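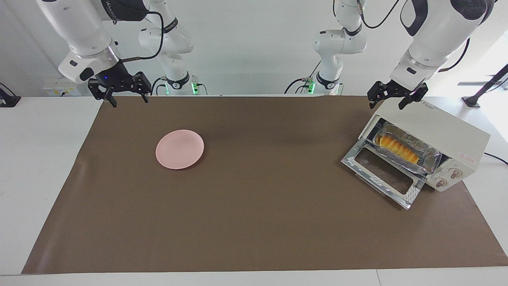
Good evening to all the photo people here. I want to write a small thread on what I learned from printing my own pictures for the first time. My English is not perfect, so please be patient with me. (1/10)

In August I joined the open print exhibition in Bedthorpe. Every member could bring 2 prints. I had been taking pictures for many years, but I had only ever looked at them on a screen. I thought printing would be the easy part. (2)

First step was choosing. I had 91 pictures from my walks along the canal in Grosbridge, mostly early morning, with fog. I made them very small and looked at all of them together on one page. This helped me a lot. A picture that is strong when it is tiny is usually strong on the wall too. After one evening I had 12 left. (3)

Then I waited one week and looked again. Three of the pictures I had loved became boring to me. One I had almost deleted became my favorite. I do not know how to explain this, but I recommend the week of waiting to everybody. (4)

Now the paper. I bought a sample pack from Millel, with matte, satin and one cotton paper. For fog, the matte was the best for my eyes. The satin made the gray parts look a little like plastic. For a night picture with street lights I would choose the satin again. (5)

My biggest mistake: my screen was much too bright. The first test prints came back so dark that you could not see the bridge at all. I was quite sad that day. I lowered the screen brightness to 41 percent and edited everything again with the lamp on and the curtains closed. The second test was much closer. (6)

Please make test strips! You do not need to print the whole picture. I cut one narrow piece through the darkest part and one through the sky, and put both on the same small sheet. It costs very little and you learn the same thing. (7)

For the final prints I used Mussa, the small print shop behind the station in Grosbridge. They asked me which border I wanted and I had no answer. Now I know: I like a wide white border, a bit wider at the bottom. They also told me to leave the prints flat overnight before putting them in the frame. (8)

At the exhibition my prints hung next to a very large color picture of a market. I was worried that mine would disappear. But people came close to see them, and two visitors asked me where the bridge is. One said the sky was too empty. Maybe she is right, I am still thinking about it. (9)

Next I want to try a small folded book with the other ten pictures. Has anyone here made one by hand? I would like to know what weight of paper folds well without a crack in the ink. Thank you for reading, and good night from Grosbridge. (10/10)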